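Taver cuts flight controller line to two boards, opens firmware to outside airframe builders

Thursday, April 26, 2018

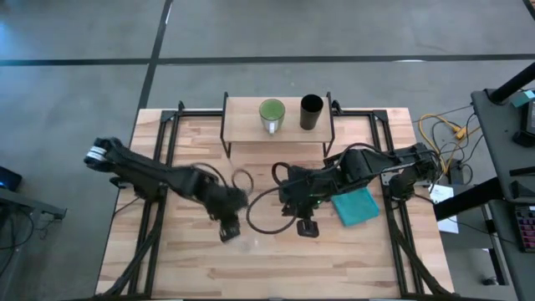

Two robot arms over a wooden worktable.

Taver, which makes flight controllers for small multirotor aircraft, will stop selling complete drones in June and supply only control boards and firmware to other builders. The company set out the change in a notice to dealers this week.

The current lineup of five boards drops to two. The smaller, Grulledar, is meant for airframes under 300 grams and has a single inertial sensor and four motor outputs. The larger, Caduvton, carries two inertial sensors, a barometer and eight motor outputs, and accepts an external compass over a shielded cable. Both use the same processor and the same connector layout, so a wiring harness made for one will fit the other.

Taver sold 891 complete aircraft last year, according to the notice. Board sales to other builders were higher but were not broken out by model. The company said that airframes, batteries and chargers took up most of its support time and brought in the smallest part of its margin.

Thư Đỗ, who leads firmware development at Taver, said the attitude control code had been rewritten for the new boards. The main loop now runs at a fixed rate, and gyro filtering is set separately for each axis. On earlier boards one filter setting covered all three, and builders with long, narrow frames often reported roll oscillation at high throttle.

"People were lowering the gains to hide a filter problem," Đỗ said. "It flew, but it drifted in wind."

Parameter files from the older boards can be imported, with the exception of filter values and failsafe settings, which have to be entered again. The ground software shows a warning and will not arm the motors until both sections have been filled in. The published parameter list runs to 107 entries.

The first outside builder to adopt Caduvton is Mazandarani, which makes six-rotor survey aircraft for quarries and road contractors. It has been flying preproduction boards on 10 airframes. The builder asked for a hardware input for camera trigger feedback, so that each photo can be logged against a position fix, and the input is now standard on the board.

Spare propellers, arms and landing gear for existing Taver aircraft will be sold while stock lasts. Batteries will not be restocked. Firmware for the three discontinued boards will receive fixes for faults that affect flight safety, but no new features.

Dealer prices for both boards are due with the next parts list. Taver has not said whether it will sell directly to individual buyers.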